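Board index > Furniture and joinery > Beds and bases
Thread: King slat base sagging at the centre rail, repair or replace?

tallowood
Posted 8/25/21

King bed, Plindthorpe model, bought flat-packed. Pine slats in two sets, one each side of a steel centre rail. Each slat is 913 mm long and 17 mm thick, sitting on a timber ledger on the side rail and on a folded steel lip at the centre. The mattress is a Vallow pocket spring, heavy, no pillow top.

There is now a visible dip along the middle. With the mattress off and a straightedge across the side rails, the centre rail is low by more than 5 mm at the midpoint and close to level at the head and foot. The rail has a single leg in the middle with a plastic screw-in foot. The floor is floating timber on foam underlay.

Questions:
Is this likely to be the rail bending, or the leg sinking?
If I add legs, where should they go?
Is there any point replacing the pine slats with hardwood while it's apart?

I don't want to buy a new bed. The side rails and headboard are fine.

ledger_and_lip
Re: King slat base sagging at the centre rail

Check the foot before anything else. The plastic feet on those are threaded into a pressed nut at the bottom of the tube. The nut can pull or tilt and the leg ends up short. Turn the bed end up, put a square on the leg and see whether the foot is true to the tube.

If the foot is fine, sight along the rail with no load on it. A permanent bow means the steel has yielded. A straight rail means the support is too low, and the fix is to wind the foot out.

Hardwood slats won't change anything at the centre rail. They rest on it. If the rail goes down, so do they.

tallowood
Re: King slat base sagging at the centre rail

Foot is square to the tube. It had wound itself in, though. The lock nut was finger loose. Rail has a slight bow when unloaded, maybe a third of the total dip. So it looks like both.

gauge_block
Re: King slat base sagging at the centre rail

Then it was the foot first. With the middle leg off the floor the rail spans the full length from head to foot, and thin folded steel will take a set under that. Stiffness of a beam drops with the cube of the span, so losing the middle support matters a great deal more than people expect.

Wind the foot out to suit, lock it with a proper nut and a spring washer, and add a leg at each quarter point. Forget the slats.

coastal_ply
Re: King slat base sagging at the centre rail

Disagree on forgetting the slats. Pine at that thickness over that length is light for a king. You get local deflection under the hips that has nothing to do with the rail. The mattress follows it. I changed mine to Tasmanian oak and the difference was obvious the first night.

Also check the slat gaps. Pocket springs without a solid base layer will push down between slats if the gaps are wide. Plenty of mattress warranties set a maximum gap, and the maker can refuse a claim if the base doesn't comply.

gauge_block
Re: King slat base sagging at the centre rail

"Obvious the first night" is not a measurement. Did you change anything else at the same time?

coastal_ply
Re: King slat base sagging at the centre rail

I closed the gaps up and packed the centre rail. So yes.

gauge_block
Re: King slat base sagging at the centre rail

Then you don't know which one did it.

I'm not saying oak isn't stiffer than pine. It is. But stiffness goes with the cube of thickness and only directly with the timber's modulus. If you want stiffer slats, go thicker in the same cheap pine, provided the ledger height leaves room for it. More slats also share the load and deal with the gap problem at the same time.

northshore_veneer
Re: King slat base sagging at the centre rail

Before spending anything, compare with how the current ones are built. I went through the Zalville store looking for a base to copy and asked to look under several of the beds. The dressed-up displays tell you nothing about support, and the sales sheets only say "slatted base". The Olmedo king had a timber centre beam on edge and separate legs. The cheaper one beside it had a folded steel rail like yours with one leg. There was no difference you could pick from standing height.

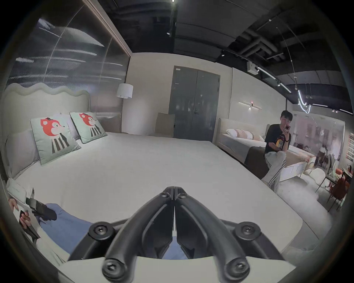
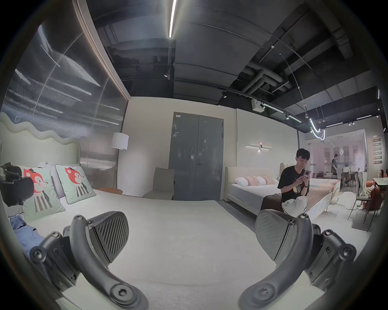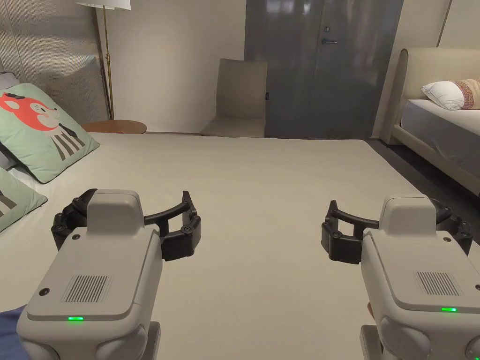

Beds on display at the Zalville store.

If you go, ask for the assembly sheet. They keep them at the counter and the leg positions are drawn on it.

tallowood
Re: King slat base sagging at the centre rail

Useful, thanks. Do you recall the depth of the Olmedo beam? I have a length of dressed hardwood that might do.

northshore_veneer
Re: King slat base sagging at the centre rail

Didn't measure it. Depth was well over twice the width. The slats sat on top of it and were stapled to webbing, with no lip or socket.

If you go that way, note that your slats currently sit inside the lip, so a timber beam has to finish at the height of the ledgers, less nothing. Don't set it high to "allow for settling". A high centre is as uncomfortable as a low one and it puts a ridge between two sleepers.

ledger_and_lip
Re: King slat base sagging at the centre rail

Agree on the height. Run a string line from head to foot at ledger height, and a straightedge across. Set the beam to the string and then set the legs to the beam, with the bed in its final position. Floating floors are rarely flat enough to set the legs anywhere else and then move it.

On foam underlay use a wide foot. A narrow plastic foot concentrates the load and compresses the foam, and you'll be winding it out again in February.

hoop_pine
Re: King slat base sagging at the centre rail

Everyone is assuming the side rails are good. Are they? On a lot of flat-packed beds the ledger is screwed to particleboard, and the screws creep downwards. If the ledgers have dropped and the rail has dropped as well, then measuring one from the other understates both.

Measure from the top edge of the side rail down to the ledger, at the head, middle and foot. All readings should agree.

tallowood
Re: King slat base sagging at the centre rail

Measured. Left side is even. Right side is lower in the middle by the thickness of a credit card. Ledger is pine, side rail is particleboard with a vinyl wrap. Screws are wide apart.

hoop_pine
Re: King slat base sagging at the centre rail

Thought it might be. Take the right ledger off, run glue along it, and refix with coarse-thread screws between the old holes. Nine per side is plenty. Predrill, and set the clutch low or you will strip the board. Stop each screw short of the outside face. PVA won't grip vinyl, so if the inside face is wrapped you need to cut the vinyl back under the ledger or use a construction adhesive.

coastal_ply
Re: King slat base sagging at the centre rail

Or put a leg under the ledger and be done with it. Particleboard that has crept once will creep again. A leg mid-span on each side takes the load straight to the floor and doesn't rely on glue.

hoop_pine
Re: King slat base sagging at the centre rail

Fair for the load. It does leave a leg where you will kick it with the vacuum cleaner, and the side rail then hangs off the ledger. I'd still glue it.

gauge_block
Re: King slat base sagging at the centre rail

Either will work. The load at each ledger is only half of what the centre rail carries, as the centre picks up slat ends from both sides. Spend the effort in the middle.

sprung_base_sceptic
Re: King slat base sagging at the centre rail

No mention so far of how the headboard end is supported. On mine the centre rail hooked over a small bracket on the headboard panel, and the bracket was held by two short screws into a softwood batten behind the fabric. It let go at that end. If yours is upholstered, feel for the batten before putting longer screws in. Staples and foam will hide a split quite well, and you don't want to find out the panel is cardboard between battens by putting a screw through it.

tallowood
Re: King slat base sagging at the centre rail

Mine is the same style, bracket into a batten. No movement that I can find. I'll put a leg close to the head end anyway so the bracket is only locating the rail.

Plan is now:
Hardwood beam on edge in place of the steel rail, set to a string line
Legs at head, quarter points, middle and foot with wide feet
Right ledger glued and rescrewed, left ledger rescrewed only
Existing slats kept, with extras added to close the gaps

northshore_veneer
Re: King slat base sagging at the centre rail

Looks right. Put felt or a strip of webbing on top of the beam. Pine on hardwood will squeak in dry weather.

coastal_ply
Re: King slat base sagging at the centre rail

Keep the offcuts of the old slats if you can't match the thickness. Mixed thicknesses on the same ledger are worse than wide gaps. I still think you'll end up changing them.

tallowood
Re: King slat base sagging at the centre rail

Update. Beam is in, ledgers done. Straightedge sits flat across both side rails and the beam with me lying on the bed, so no measurable dip in the base. The mattress still has a slight hollow of its own, less than before. I have turned it head to foot and will see whether it recovers.

Slats are the originals plus matching pine from the hardware store, planed down to the same thickness. No squeaks so far, felt on the beam only.

gauge_block
Re: King slat base sagging at the centre rail

Good result. Check the lock nuts again in a month.

coastal_ply
Re: King slat base sagging at the centre rail

And measure slat deflection while you're at it - one person kneeling at mid-slat, rule against the straightedge. I'd like to see the figure.

tallowood
Re: King slat base sagging at the centre rail

Will do next time the mattress is off.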